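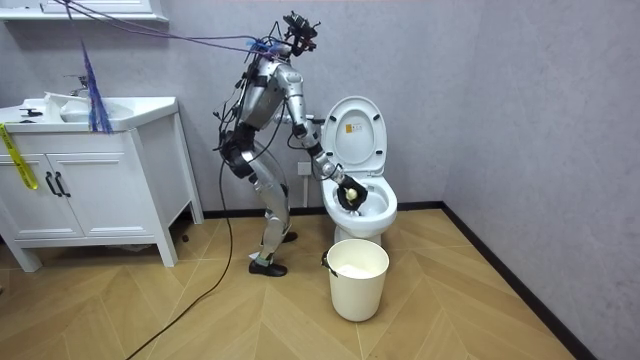 From: Kristýna Čierny
To: Wultutitz house list
Subject: Re: ring in the downstairs toilet, and what goes on the wood floor

Replying to the whole list, as two other people wrote to me off-list with the same question. My answers are between the quoted parts.

> We have had the little bathroom at Trnka since February and
> there is a tan ring at the water line that will not come off.
> I have been through most of a bottle of the blue gel. It looks
> better for a day and then it is back.

That sounds like hard water scale with a stain sitting in it. The gel takes the color out of the top layer and leaves the scale, so the next bit of dirt has something rough to hold on to. You need an acid. I use the plain citric acid powder that Zedar sells by the bag. Three heaped tablespoons in the bowl will do for a first try.

Get the water level down first, or you are just making weak lemonade. Turn off the valve, flush once, and push what is left over the bend with the brush. Put the powder on the ring itself, pressing it on with damp toilet paper where it wants to slide down. Leave it at least 20 minutes. Overnight is better if the household can manage without that bathroom.

Do not use it in a bowl that still has bleach in it, or the blue gel if yours has bleach on the label. Flush two or three times and wait before you start.

> My sister says use a pumice stone. My neighbor says never use
> a pumice stone. Which one is right?

I am with the neighbor, mostly. A wet pumice will take scale off, but I have seen two bowls at the Heltach apartments with gray scratches that now stain faster than the rest. After a soak a sponge is usually enough. Wear gloves, work by hand and go right up under the rim, where a brush tends to skip. Keep that sponge for the toilet and nothing else. I cut a corner off mine so it cannot end up at the sink.
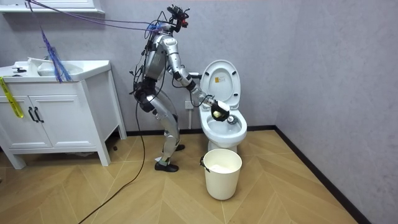
Do the bowl before the rim and the seat, then change to a clean cloth for the outside. The part most people miss is the foot of the pedestal, where it meets the floor. Wipe all the way around the back, even if you have to do it by feel.

> Last thing, the floor in there is wood. Can I mop it like the
> tile upstairs?

No. Wring the cloth until it stops dripping and dry the floor straight after. Citric acid will dull some finishes, so wipe up any spots when they happen – don't leave them for the end. If you carry water in a bucket, fill it a third of the way and stand it on an old towel.

> And does anyone know what the powder costs now? The price in
> the old handout can't be right.

It isn't. The handout is from before they changed the bag size. I paid 167 for the large one last month, and it has lasted me through three bathrooms and the kettle. There is a smaller bag at 101, but it clumps once opened and the seal is poor. Put it in a jar.

If the ring is still there after two overnight soaks, write again and say whether it feels rough or smooth under a glove. Smooth means the glaze itself may be worn, and more scrubbing will only make that worse.

Kristýna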